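Recording a Transfer of Real Estate into a Living Trust

Find the last recorded deed and copy the legal description word for word. A street address is not enough.
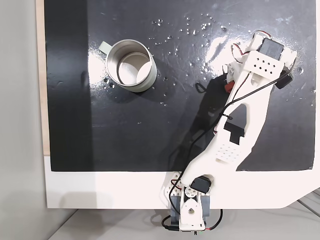 Metal mug with a green handle.

Draft the new deed from yourself to yourself as trustee - use the trust's full name and date.

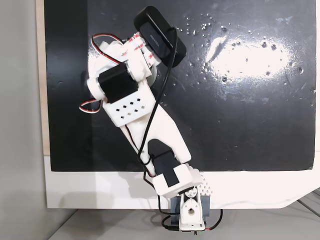

Trust property goes on a written schedule. List the deed first, then household goods by group; a webcam belongs under electronics and needs no line of its own. Sign the schedule.

Sign the deed before a notary. Allow up to 35 days for the county to return it.
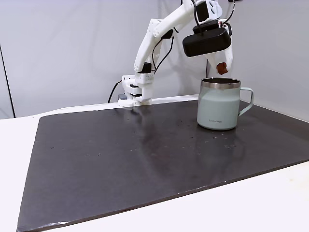
After recording

Send a copy to your title insurer and your home insurer. Keep the original with the trust.

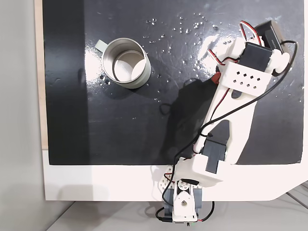 Does the mortgage lender need to be told?
Read the loan papers first, then write to the lender before you record if they call for notice.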